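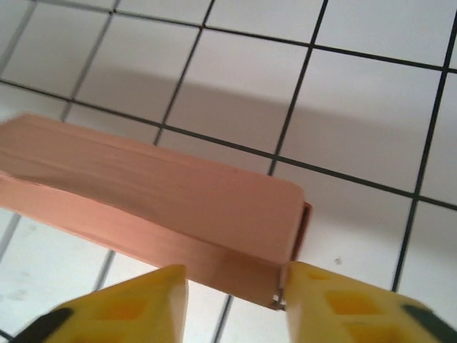 Grurnis tiled top, white with dark joint, with a salmon-pink block.

Grurnis Tiled Top, White

The Grurnis is a ready tiled top for a kitchen counter, a work table or a utility room. It comes to you already tiled and grouted, so you need only a good base to put it on and one more person to help you carry. We make it in our workshop in Medano, and it is sold under the name Tilletti together with the rest of our tiled furniture parts.

Many customers write to us that they like the look of a tiled counter, but they are afraid of the work. With the Grurnis the long part of the job is done before the delivery. What stays for you is the fixing, the edge and, if you ordered two pieces, one joint between them.

The look

The tiles are square and white, and the joints are thin and dark. We tried a white joint in the beginning and we still have one sample of it in the workshop, but most visitors went to the dark one. The grid is easier to see, and small irregular places in the grout disturb the eye less. It also gives to a plain room a little drawing, without that you must choose a pattern.

White tile goes well with strong colors. Pink, terracotta and yellow look very fresh on it, and wood too. If your cabinets are already of a strong color, we advise you to ask for the sample first and to keep it some days in the room, also in the evening with the lamp on. A white under a warm lamp is another white than at the window.

Sizes

Depth: 60 cm
Length: made to order, up to 300 cm in one piece
Color: white tile, dark joint
Edge: open or closed, please choose when ordering
Delivery time: 4 weeks from the confirmed drawing

For a longer counter we make two pieces. The joint between the two falls always on a grout line, and we send the same grout in the package so you can close it at home. Please do not order two pieces at different times if you can avoid it. The grout is mixed for each order and the tone may be slightly different the next time.

If your wall is not straight (most walls are not), measure the depth at both ends and also in the middle, and send us all the three numbers. We do not cut the tiles to follow a crooked wall. We leave the back row whole and you cover the gap with the wall strip.

Open or closed edge

With the open edge, the side of the panel stays visible and you finish it yourself with a wood or metal profile of your choice. With the closed edge, the tile is turned down over the front and you have nothing more to do there. The closed edge is heavier and costs more. For a work table which is used from both sides you can order it closed at the front and at the back, please write this in the comment field because the order form has only one box.

Sink and cooktop openings

We make openings in the workshop when you send the paper template from the maker of the sink or cooktop. A photo of the template is not enough, we need the paper or a drawing with all the measures. Round openings are possible. An opening very near to the edge is sometimes not possible, and in this case we will call you before we start.

We do not recommend to make the opening at home. It can be done by a tiler with the right blade, but the guarantee for the grout is then finished.

Mounting

The base must be flat and firm. Put a level along the whole length and correct the low places before you bring the top inside. Lay the panel down first without adhesive, look at it from all the sides, and check that the doors and drawers under it still open. After this, lift it again and apply the adhesive from the package in long lines from the front to the back.

Leave the top seven days before heavy use. You can put light things on it the next day, but please no heavy machines, and do not sit on it. If you have closed a joint between two pieces, keep water away from this joint for the same time.

Always carry the panel on its long side, like a door. When it is carried flat it bends a little in the middle, and a bent panel can open the grout. If you see a hairline after the transport, take a picture and send it to us before mounting. It is often only on the surface, but we prefer to look.

Care

A soft cloth and warm water with a little dish soap are enough for every day. Do not use vinegar or any acid cleaner, it eats the grout. Coffee, red wine and beet should be wiped soon. On the tile they make no problem - in the joint they can stay.

The grout is sealed by us before delivery. Seal it again once in the year, or earlier when drops of water do not stand anymore on the joint but go inside. Any sealer for cement grout will do. Wipe the rest from the tiles before it dries, or you will have gray clouds on the white that ask for much patience.

Cut on a board, please. The tile does not suffer so much, but your knives do. Pull heavy pots not over the surface, lift them.

Repair

One broken tile can be changed without taking off the top. With each Grurnis we put spare tiles from the same lot in the package, wrapped in paper. Keep them in a place where you will find them again. Replacement tiles can be ordered later, with the number which is written on the underside of the panel.

What is in the package

The tiled top in the ordered size
Adhesive for mounting
Grout in the same color, in a closed bag
Spare tiles
Mounting sheet

The wall strip and the edge profile are not included. You find both on the page for accessories.

Fits with

The Grurnis top fits on the Aitken base without any changes. The Aitken is our open work table frame, with adjustable feet and a shelf below, and the screw holes are already in the right place. On bases of other makers it can be mounted too, when the depth is right and the base can carry the weight. Write us the name of the base if you are not sure.

Samples and ordering

A sample piece with tiles and grout can be ordered from this page. The price of the sample is taken off from your order later. For the top itself, fill in the form with your measures and we send you a drawing. Please read the drawing slowly and compare it with your own numbers - production begins only when you have confirmed it, and after that we cannot change the size.

Page updated September 18, 2022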